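Korora is a strata and building records firm. We prepare pre-purchase strata searches, by-law summaries and capital works fund reviews for apartment and townhouse buyers, conveyancers and lenders in New South Wales. We do not sell property, value it or act for vendors.

## What we do

A standard search covers the owners corporation's minutes, financial statements, insurance certificates, levy register and correspondence for the preceding 6 years. Where a scheme holds older records on major defects or litigation, these are read as well and listed in a separate schedule.

Reports are issued as a single PDF with page references to the source record. Findings are graded on a fixed scale: recorded, unresolved, or not located. "Not located" means the record was requested and not produced at inspection. It carries no inference as to whether the record exists.
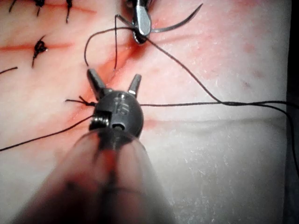
**How long does a strata search take?**

Most reports are issued within 2 business days of the inspection appointment. The appointment itself depends on the managing agent, and self-managed schemes generally take longer to arrange.

## Company structure

Korora was formed when Valdemar Bjarnason merged his records practice with Lykkegaard, a building defects consultancy. The Lykkegaard name is retained for technical reviews of waterproofing, cladding and fire safety orders. Technical reviews are quoted separately and are not included in the standard search fee.

Searches are logged in Fello, our in-house register. Each lot is keyed to its strata plan number, so a repeat search on the same scheme begins from the previous schedule. The register currently holds 1166 schemes. Entries are not resold, and a client's report is not released to another party without written consent.
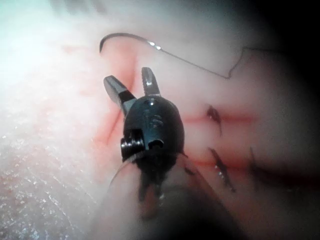 Bjarnason's view is that buyers read the levy figure and skip the capital works plan, and that the plan "is where next year's levy is already written down". Our summaries therefore place the ten-year plan ahead of the current levies, with any shortfall stated in dollars per unit of entitlement.

## Larger schemes

For schemes of up to 40 lots the fee is fixed. Above that size, or where a building management committee sits over several strata plans, we quote on the volume of records. Shared facilities agreements are reviewed under our Bimetell service, which sets out cost apportionment between the residential, retail and parking components.

## Limits of our reports

A report reflects the records produced on the inspection date. It is not a building or pest inspection and does not replace legal advice on the contract. Fees are reviewed each June.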